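Zasino Planner: frequently asked questions

Maintained by Salamatu Ansah and Rainer Kasten, Plosthorpe. Last revised in February. Questions on installation are on a separate page.

What does Zasino do?
Zasino is a planning and control layer for two-arm handling of cloth. It takes camera input, proposes grasp points, plans motion for both arms and sends joint targets to the arm drivers. It does not replace the drivers or their safety limits.

Which cameras does it need?
One fixed view of the table and one view at each wrist. The fixed view is used to find the garment outline and choose a rough grasp region. The wrist view takes over for the last part of the approach, where hems, seams and folded corners have to be told apart. The handover distance is set by approach.switch_mm and defaults to 167.

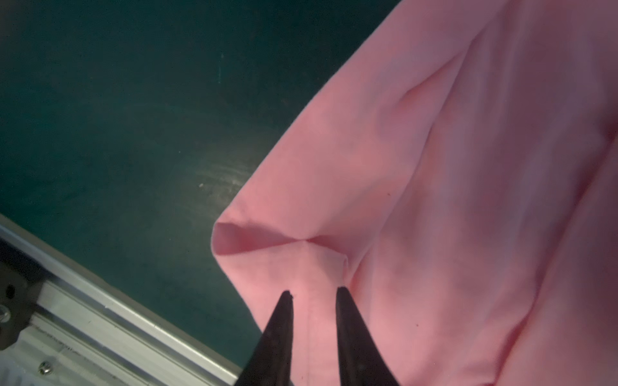 The wrist model returns a grasp point, an approach angle and an estimate of how many layers lie between the fingers. If the layer estimate is uncertain, the planner stops short and asks for a second view from a slightly different angle. Set layers.retry to 0 to turn this off. We advise against it for knitwear.

Why does the planner reject a grasp that looks fine to me?
Usually the wrist-to-finger calibration has drifted. Run zas-calib check and look at the residual. If it passes, open the reject log; the reason code is in the third column. Code R4 means the other arm could not reach its matching point without crossing the keep-out zone.

How are the two arms kept in step?
Both trajectories share one clock and are sampled every 10 ms. During a lift the distance between the grippers is held within a band, so the cloth is neither stretched nor allowed to sag. If one arm stalls, the other is held at its current target.
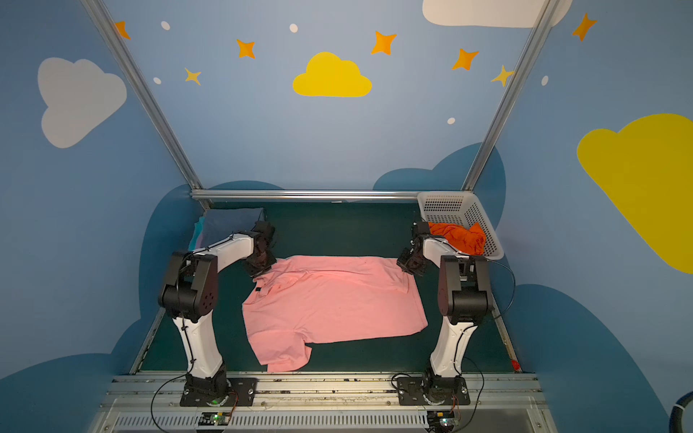 Can I run the planner without a GPU?
Planning and control run on the CPU. Perception will too, but a single wrist inference may then exceed the 600 ms limit, in which case the approach is cancelled. Raise perception.timeout_ms if slow approaches are acceptable.

What training data comes with it?
The default model was trained on 1,235 labelled episodes recorded at Skarkville and Tanasarn. Manee Kamolrat maintains the label format — see the schema file in the data folder.

Where do I report a fault?
Send the reject log, the config file and the output of zas-calib check to Kulap Sitthichai. Reports without a config file are returned.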